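Drinstead's secondhand furniture hall is open again, and I went twice

If you've driven down the Oken road lately you already know the big green doors are back open. The Drinstead furniture hall closed in the winter when the roof started leaking over the sofas, and for a while the talk in town was that it would be sold off for storage units. Well, it opened again on Wednesday morning and I was in line at a quarter to nine with a tape measure in my coat pocket and no real plan.

I wasn't early, either. The line went past the tire shop and most of the way to the bus shelter, and the woman ahead of me had brought her own moving blankets (smart!). By the time they shut the doors that evening the front desk had clicked 3,271 people through, which is more than the population of the village I grew up in. They had planned for a good crowd but they clearly hadn't planned for that, and the card reader gave up before lunch. If you go this week, bring cash just in case.

For anyone new to the area, the hall takes in used furniture from house clearances and closing businesses, cleans it up, fixes what can be fixed and sells it cheap. The money pays for the repair workshop in the back, where people can learn to reglue a chair or put new webbing in a seat. It's been going in one form or another since I was in middle school. My first desk came from there, and so did the bookcase that is holding up my television as I type this.

So what's different? The roof, obviously. It's new from end to end and there are skylights now, so you can finally see what color something is before you get it home. I once bought a navy blue armchair there that was purple in my living room. The aisles are wider too, and they've moved beds and mattresses to the side building, which used to be the place where they kept the pianos. I asked about the pianos. There are two left and they would very much like you to take one.

Dining tables get the whole middle of the floor, and that's where I spent most of my morning. There were a lot of big ones. People are moving into smaller places and the long family tables are the first thing to go, so prices on those are lower than I've ever seen them. A solid table that seats eight was marked at 90 dollars, and I stood next to it for a good while doing math about my kitchen.

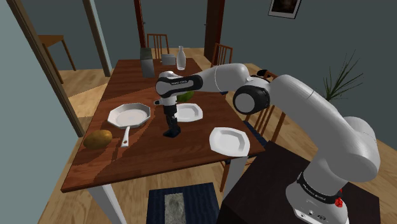

My kitchen lost. It's just too narrow, and I'd have had to climb over the thing to reach the fridge. But if you've got the room, go now, because one of the floor staff told me the big tables had been slow for years and then half a row went before noon. The small round ones cost more, which feels backward until you remember that everybody wants one. Chairs are sold singly and mostly don't match. I like that, but my sister thinks it looks like a waiting room, so take your pick.

The most expensive thing I saw was a sideboard with a marble top for 300 dollars, and it had a sold sticker on it by the time I came back around with my coffee.

Speaking of coffee - there's a cafe counter now, run by the Gagnon bakery from the square. They're doing the cinnamon knots and a decent soup, and you can sit and eat at whatever table happens to be for sale near the counter. I had my soup at a drop-leaf table that got bought out from under me. The buyers were very nice and let me finish.

Delivery has changed, and this is the part I'd pay attention to. The hall used to lend you a van if you left your license at the desk, and that's over. Instead they're working with Nadach, the moving outfit out by the rail yard, who will bring your things to any address in town for a flat fee. Stairs are extra past the second floor. On opening day the wait for a delivery slot was up to 5 days, and I heard some grumbling about it in the line, mostly from people who had already sold their old table and were looking at a week of dinners on the couch. You can still haul things yourself if you've got a truck, and there's a loading bay around the back with its own entrance so you don't have to carry a wardrobe through the cafe.

The repair workshop isn't open yet. The benches are in, but they're still waiting on the dust extraction, and the sign on the door just says May. Once it's running there will be evening sessions again, and the sign-up sheet is at the front desk. It already ran onto a second page when I looked. I put my name down for chair seats, having ruined one all by myself last summer with a staple gun and a lot of confidence.

If you want to give them something, they're taking tables, chairs, lamps and bookcases right now. They're full up on sofas and they can't take anything with water damage, for reasons I think we all understand. Call before you load the car. Small stuff can be dropped at the side building any morning they're open.

I did go back the next day, by the way. It was much calmer, the card reader worked, and they'd filled most of the gaps overnight from the stock in the back. I came home with a floor lamp, two chairs that don't match and a step stool I didn't need. The hall opens at nine and closes at six, and parking is free behind the tire shop as long as you don't block their bay doors.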